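Benches, Shade and a Bus Stop: What We Learned at the Birine Street Lot
Urban Studies Project, Final Report
Group members: Remedios Olmedo (writing this up), Kyung-tae Tak, Ignacio Sepúlveda

Why we picked this place

I walk past the Birine Street lot on my way to campus, and for two years I thought it was somebody's side yard. It's a skinny piece of city land between a shoe repair shop and a row of duplexes, with a bus stop out front and a chain-link fence that has a gap in it where everyone cuts through. There's one bench. The bench faces the wall of the shoe repair shop (why??), so people waiting for the bus sit on the curb.

When our instructor, Senga Ogilvie, asked us to find a public space that was "owned by everyone and used by no one," I brought up the lot and Kyung-tae said he wanted to do the skate spot behind the library. We voted. Sorry, Kyung-tae.

Our question was pretty simple: do people use this lot now, and what would get them to stay in it for more than a minute?

What we did

We did two things, counting and asking. For the counting part we sat across the street in shifts through February, always in one-hour blocks, 14 blocks in all. I know February is a terrible month to study a park. The class started in January and ended when it ended, so February it was. We logged every person who came onto the lot, which way they went, and whether they stopped. Stopping meant standing or sitting still for a full minute. We argued about that for most of a Tuesday and I still think two minutes would have been better, but then we would have had hardly anything to write about.

For the asking part we knocked on doors on Birine and Nieto and also caught people at the bus stop. Ignacio did nearly all the Spanish interviews and deserves a medal, or at least dry socks. We ended up with 168 finished surveys. It was one page, front only, with a blank map of the lot on the bottom half where people could draw whatever they wanted.

What we found

Over our counting hours 1245 people crossed the lot. I was shocked! I'd guessed maybe a third of that. Almost all of them went in a straight line from the fence gap to the bus stop, and you can see the line in the grass, a dirt path as wide as a stroller. Only 13 people stopped. Four of those were the same man with the same beagle on different days, so you could argue the real number is lower, but we stuck with our rule and counted every visit.

The surveys told us more. The top request by a lot was somewhere to sit that faces the street. Next came shade, then a light near the fence gap. Playground equipment came in way down the list, which surprised us because the one old plan we found for the lot (a photocopy in the branch library's neighborhood folder) was nearly all playground. Several parents told us they already walk to the school playground on weekends and would sooner have a place to wait for the bus with kids without everybody standing in mud.

The drawn maps were my favorite part. One person drew a pizza oven. A lot of people drew the dirt path and just left it there, and put stuff on either side of it. I think that's the smartest thing anyone told us all semester, and they told us in crayon.

Talking to the people who might do it

Visitación Garrido, who runs the Nieto Street block club, met with us twice. She's been asking the city about the lot since before the duplexes went up, and she has a binder. Her advice was to ask for one thing at a time, starting with turning the bench around, because a small request can be handled by the parks crew and a big one goes into a study.

We also called Cilari, the landscaping outfit that mows the lot under contract. They were nice about it and said they mow around the path already. They didn't want to give us a price for trees over the phone, so we have no tree numbers in this report, and our budget page is thinner than we'd like.

What we recommend

Turn the bench to face Birine Street. Add a second one by the bus stop.
Take out the broken piece of fence and make the gap a real entrance.
Pave or gravel the path where it already runs.
Plant two shade trees on the south side, away from the overhead wires.
Leave the playground idea alone unless the neighbors bring it back.

Things we'd do differently

We'd count in warm weather, obviously. We'd also count at night, since the light came up so much and we have zero hours after 6 p.m. Ignacio thinks we should have interviewed the bus drivers and he's right. And our spreadsheet (we called it Fluvow, long story, Kyung-tae named it at 2 a.m.) needed a column for weather from day one. We added it in week two and filled in the early days from memory.

Visitación is taking our maps to the next block club meeting, and we've promised to bring the crayons back. 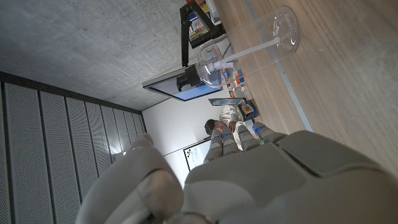
White robotic hand with blue lights at the finger joints, beside a light wooden tabletop.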